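Report on the Visit to the Stutgate Automation Laboratory Open Day
Course Project, Introduction to Industrial Automation
Prepared by the Timard project group, Mathew Technical College

1. Purpose of the Visit

As part of the spring course requirements, the project group attended the Saturday open day held at the Stutgate Automation Laboratory in May. The purpose of the visit was to observe robot handling of produce-shaped items and to relate what was observed to the material covered in class on grippers, arm motion, and the planning of a pick. The group had submitted a list of topics to the laboratory in advance, and these were addressed during the afternoon program.

2. Program of the Day

The open day was divided into 3 sessions. The first was a short lecture on the history of the laboratory and on its present work under the Solbridge handling project. The second was a floor demonstration. The third was an open discussion with laboratory staff. Registered attendance for the day was 762, and visitors entered the demonstration area in small groups. Our group was admitted at 2 p.m.

3. Floor Demonstration

The demonstration was concerned with the handling of round items at a white table. Staff explained that round items are a standard difficulty in handling work. A sphere offers very little contact area to a straight finger, and it rolls if it is touched off center. The operator directed our attention to the approach of the fingers, which must be settled before any force is applied.

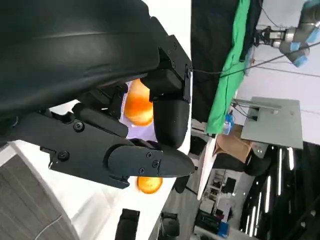 Why is a round item harder to pick up than a box of the same weight?

A box has flat sides that rest against the fingers over a wide area, while a ball touches each finger at a small spot. If the two spots are not opposite each other, the closing force pushes the ball out of the grip.

Staff also described the records kept under the Solbridge project. Each attempt is logged with its start time, the item used, and the result. The log stood at 2,642 attempts on the day of our visit. Failed attempts are kept in the log and are reviewed by type, with slips recorded separately from missed approaches. The group was permitted to read a printed page of the log but not to copy it.

4. Discussion Session

Questions from our group dealt mainly with finger shape and with the amount of training an operator requires. Staff stated that new operators at Stutgate complete 7 supervised sessions before working alone. On finger shape, the reply was that the choice depends on the range of items expected, and that changing fingers during a shift costs time that must be included in any estimate of output.

5. Findings

The group found that the demonstration agreed with the course text on the importance of opposing contact points. The course text gives little space to the logging of failures, and the group recommends that a class exercise on this subject be added to the Timard project next year.

The time allowed on the floor was short. Future groups should request a second viewing period at the time of registration and should assign one member to take written notes throughout.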